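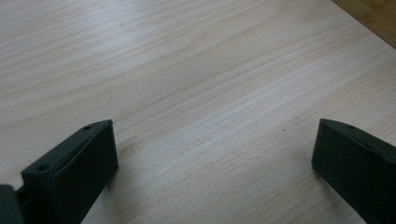
Chapter 6

Choosing Fingers, and Finding Out You Chose Wrong

I spent most of one June convinced that I had a camera problem. I was working out of the Niden workshop with Hye-jin Pyo, and we were comparing two hand-held grippers that we wanted to use for recording everyday jobs. One was a Geketti, and the other was a thing we had put together ourselves and called the Pacheco (long story, and the name stuck). The Pacheco kept missing. I'd close it on a playing card or a tea bag and come up with nothing, and every time I watched the recording I decided the lens was wrong. Too wide, too close, tilted too far down. I moved that camera so many times that I wore out the screw!

Hye-jin let me go on like this for longer than she should have. Then one morning she took the camera off completely, handed me the gripper, and told me to pick up the card while looking at it with my own two eyes. I missed again. The fingers were meeting at the back edge first and leaving a sliver of daylight at the front, right where the card was. So much for my camera problem.

I'm telling you this because the chapter you're starting is about comparison, and comparison is where I see people waste the most time. You have two grippers, or three kinds of finger pad, or the same gripper with the camera in a different spot, and you want to know which one is better. It sounds easy enough. You try one, you try the other, you pick. But if you change the pads and the camera on the same afternoon, you've learned very little about either, and you'll argue about it for a week. We did.

6.1 Start with a dull task

Before you go near anything interesting, open and close the gripper over a bare tabletop. Do it slowly. Watch whether the tips arrive together, and whether you can see both of them in the recording for the whole travel. Then do it again with your wrist turned, which is how you'll really be holding it once you get tired.

Next, pick one small object and lift it over and over from the same spot. Our Niden log has 3517 lifts in it, and a shameful number of those are from before we agreed on a spot. Mark yours with tape. Write down a miss as a miss, even when you know perfectly well that you bumped the table.

6.2 Then make it awkward

A flat table flatters every gripper. The fingers come down with all the room in the world and nothing beside the object to bump into. I like a box with dividers for the second round - a tea chest, a sewing box, whatever you can borrow - with paper packets standing in it. Now the fingers have walls to deal with. A wide pad that was lovely on the table may not fit between a packet and the divider at all, and you have to come in straight or you'll catch the rim on the way.
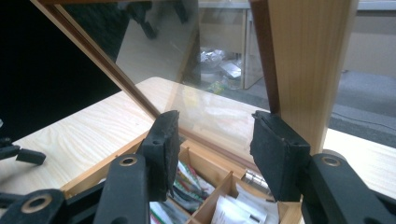
Depth is the other thing that changes. On the table you can lower the gripper until it touches and then close. Over a compartment there's nothing to touch until you're already down inside it, so you're judging the height by eye, and whoever watches the recording later is judging it too. Lids add their own trouble. Glass gives you reflections, and a hinge takes away one whole direction you might have come in from. Try the same pick from at least two sides before you blame the pads.

Dorian Bouvier, who taught this course before I did, had his students run 14 picks with each set of pads and then swap operators. I've kept that. The swap matters more than I expected, and I have a slightly painful set of results from Wuvville to prove it, where the "better" pads turned out to be whichever ones Dayana Xolalpa was holding. She's just good at it. You'll meet the full table in section 6.5, all 208 rows, and I'd like you to try to spot her in it before you read my notes.

6.3 What to write down

Keep it short or you'll stop doing it. For each pick I note the pads, the operator, the object, the side I came in from, and whether it held until I set it down. If it failed, I add a few words in plain language: "slid out," "hit divider," "closed too early." Please don't invent a scoring system on day one. I invented one, with decimals, and by the second week I couldn't remember what separated a 2.5 from a 3.

Scuffs are worth a line too. Pads wear, and a worn pad can grip differently from a fresh one, so a comparison that runs over several weeks is also a comparison of old pads and new ones whether you meant it to be or not. Check the edges when you start and when you pack up, and log any change next to the picks from that session.

For the exercises in the next section you'll need one gripper, two sets of pads and a partner who doesn't mind repeating themselves. Leave the camera where it is until I tell you to move it.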